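From the Toy Shelf: Shape Sorters Are Back

It's been a long wait since November, and I know several of you have been asking at the desk (very politely, I should say, and sometimes with a toddler tugging at your sleeve), so I'm happy to tell you that the Iscombe Toy Library is lending its sorting and stacking toys again as of January 20, 2022. We spent a good part of the break going through the early years shelf, and there are 105 items on it now, every one wiped down, checked over and given a fresh line in the lending book. 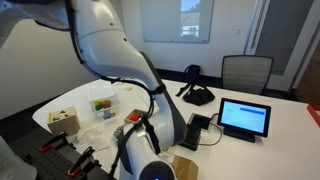
Shape sorters have always been the toys our members hang on to longest, and I do understand why. My own granddaughter had one out for so many renewals that I finally gave in and bought her one of her own! They suit children from around 18 months, though plenty of four-year-olds will happily go back to one on a rainy afternoon. If you're borrowing for a little one who is new to it all, start with a single shape and put the others away for now. We like the light wooden kind with the cut-outs on top, triangle and all, and a clear container of colorful blocks set beside it, so that a child can see what's inside before anyone has to tip the whole lot out on the rug. See-through tubs have made tidying up so much easier at our house, too, and I'd recommend them to anybody with a toy cupboard that has gotten away from them.

Ankit Semwal, who joined us from the Negash branch in the fall, has been working out which toys go well together in one bag. His idea is that a family should be able to take home a sorter, some blocks and a book in one go, and bring the whole bag back on the same day. A picture book next to a sorter gives you something to do with the names of the colors once the blocks have lost their charm, and I've found it's a lovely way to wind down before a nap.

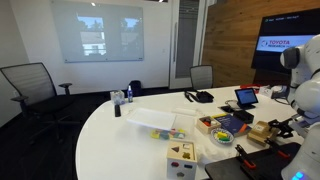 Shape sorter, a bin of blocks and a blue hardcover book, with a few other bits and pieces.

Bags can go out for three weeks at a time, and you're welcome to renew once by phone if there isn't a waiting list. Please do have a look under the sofa before you bring one back! If a block turns up later, just drop it in the returns box at Iscombe or Mernach, in an envelope with your member number on it, and we'll see that it gets home to the right bag.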